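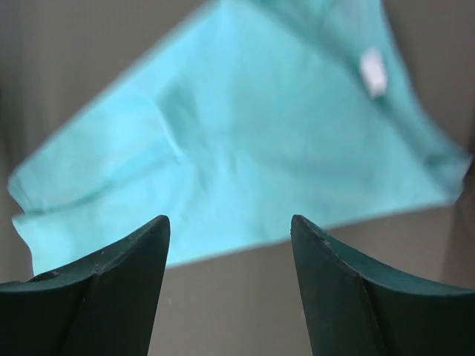
A turquoise cloth, tag and all.

Budcombe Cloth Loan: Frequently Asked Questions
Last updated 16/03/2018

What is the Cloth Loan?
A cupboard in Budcombe with 200 cloths in it, which we lend to people who need a lot of cloth for a short time. Weddings, bake sales, school plays, covering the card table your uncle spilled varnish on. You borrow them, you use them, you bring them back clean and folded. The last two words of that sentence account for most of this page.

What colors do you have?
White, cream, mustard, a brown we have stopped putting on the flyer, and turquoise. The turquoise is the most popular by a wide margin and is booked solid through June every year.

Is it turquoise or aqua?
We call it turquoise on the form. Mirela Coutinho calls it aqua and has been asked to stop, as we once packed an order twice. If you are matching it to balloons, come by and hold a balloon up to it. Please don't email us a picture of the balloon.

The color looks lighter on one side in the picture. Is it faded?
Cloth looks different depending on how it lies and where the light falls. If an even shade matters to you, look at your cloths in person before you sign for them, preferably near a window.

How many can I take?
As many as are in the cupboard and not promised to somebody else. The record is 73, for a family reunion in Moltgate. Seventy-two came back. We are still friendly.

Can I cut off the tag?
No.

Can I tuck the tag under?
Yes, please do. Turn the cloth until the tag is on the side facing the wall, or put the cake stand on it. The tag is how we tell our cloths from the very similar ones owned by half the households in town, and every tag that gets snipped means an evening of sewing for Hilkka Lappalainen, who is pleasant about it in a way that makes you feel terrible.

Do I have to iron them?
Before your event, that's up to you. Before you return them, no. We would take a wrinkled cloth that has been folded over a perfectly pressed one stuffed in a grocery bag.

How do you want them folded?
Spread the cloth out on something flat and bigger than you think you need. Smooth it from the middle outward. Check the corners, because one of them is usually doubled over on itself, and if you fold with it like that the whole thing comes out crooked and you will blame the cloth. Then:

Fold in half, edge to edge.
Fold in half again the same way, so you have a long strip.
Fold the strip in thirds.
Finish with the tag on the outside, where we can see it.

I followed those steps and got a lump.
Open it up and look for the corner. It's the corner.

Can I just roll them?
People who roll have strong feelings about it, and we have read their letters. The shelves were built for flat stacks, and rolls end up on the floor. Fold, please.

How should I wash them?
Cold water, mild soap, no bleach. Wash turquoise with turquoise the first time you borrow it. Hang to dry or tumble on low. Go easy on fabric softener; the cloths come out slippery and slide right off the stack.

What if I can't get a stain out?
Tell us what it was. We have dealt with beet, gravy, candle wax, and one substance the borrower would only describe as "festive." A note pinned to the cloth is fine. Folding the stain to the inside and saying nothing is a technique we are familiar with.

What does it cost?
Nothing for the loan itself. There is a jar. The jar pays for thread, soap, and replacement cloths, and it knows how many you took.

I found one of your cloths in a drawer at my mother's house. It may have been there for years.
Bring it back. There are no fines and very few remarks.

Can I donate cloths of my own?
If they're clean, hole-free, and plain, yes. No holiday prints. We already turned down a very large turkey and it would not be fair to make exceptions now.

Who do I contact?
Elsa Tikkanen handles bookings, Hilkka handles repairs. For anything involving the brown ones, take as many as you like and leave a note on the door.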